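Section 4: Setting up the roll basket

The Priritz basket keeps rolled goods such as bin liners and freezer bags together on a bench or inside a cupboard. Choose where it will live before you fill it, as a loaded basket is awkward to shift.

What you need
- 1 basket
- 2 non-slip strips (in the Sesamis accessory bag)
- a soft cloth
- your rolls, with the labels left on

Preparing the bench

1. Clear the area and wipe it down with the cloth. Let it dry completely.
2. Turn the basket upside down. Peel the backing from each strip and press one along each short end.
3. Leave the strips for 3 hours before you stand the basket upright.

CAUTION: Do not drag the basket across natural stone or a polished benchtop. Grit caught under the base will leave scratches. Lift it with both hands.

Filling the basket

4. Lay the first roll flat against one end.
5. Add the next roll beside it, facing the same way, and carry on along the basket until the row is snug. The rolls should still lift out without tugging.
6. Keep labels of the same colour together. Put smaller items at the other end.
7. Set any roll that is already open on the bench until the rest are in, then place it last - it is the one you will reach for first.
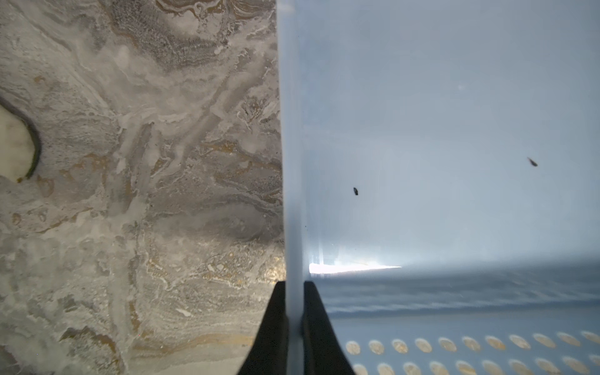
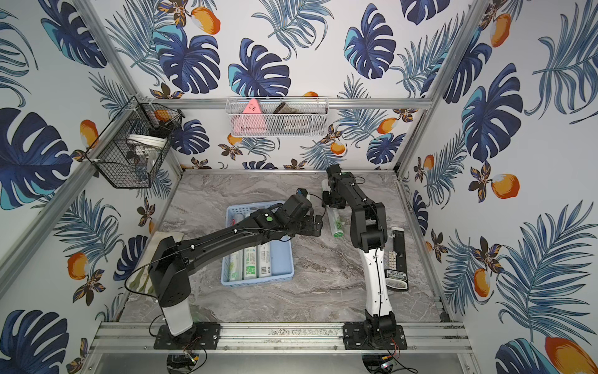 8. Check that nothing pokes through the slats. A torn liner is usually one that has caught on a slat.
9. Lift the basket to its final position and press down on each end to seat the strips.

NOTE: Maximum shelf depth for the Mustlow cupboard insert is given in Section 2. If you are using the Phelan pull-out tray, leave the strips off and go straight to Section 5.

Cleaning

Wash in warm water with a little dish liquid. Do not put the basket in the dishwasher.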